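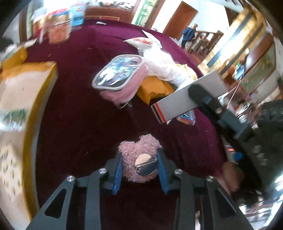 Wiltoteck badge maker kit: review

2 min read

I bought the Wiltoteck kit in June to make badges for a craft stall at the Ultarcombe market. It comes with a hand press, two dies, a circle cutter and parts for 50 pin-back badges. I've now gone through the first lot of parts and most of a refill pack, so I have a fair idea of what it does well.

The press is heavy and stays put on a bench. You load the shell, the paper and the clear film in the first die, press, swing across to the second die with the back in it, and press again. The action is stiff for the first few badges and then loosens up. Check that the pin back is lined up with the top of your artwork before the second press. The instructions skip this and my first 13 badges all sat crooked when worn.

The circle cutter is the weak part. It copes with ordinary printer paper but chews the edge of anything thicker, and the blade can't be replaced. I went back to scissors and a pencil template. My old Kaplan cutter does a cleaner job and I'd have been happy to pay less for a kit without one.

Fabric works if it's thin. Quilting cotton pressed fine with the film left out. Denim jammed the die and I had to lever it free with a butter knife, which left a scratch.

The pins are sharp and fairly springy. They go through felt and canvas easily. On knitwear they leave a visible hole, so I'd keep them off a good jumper. If you want to put badges on soft toys, keep those for display and away from small kids.

Refills cost $31 a pack from Wiltoteck. The Fono ones are cheaper and the shells fit, but the film is slightly undersized and wrinkled on me more often than not. I've gone back to the Wiltoteck packs.

Good: solid press, neat crimp, parts easy to get.
Not so good: poor cutter, thin instructions, no storage box or tray.

I'd buy the press again, with a separate cutter. For a single birthday party it's probably more machine than you need.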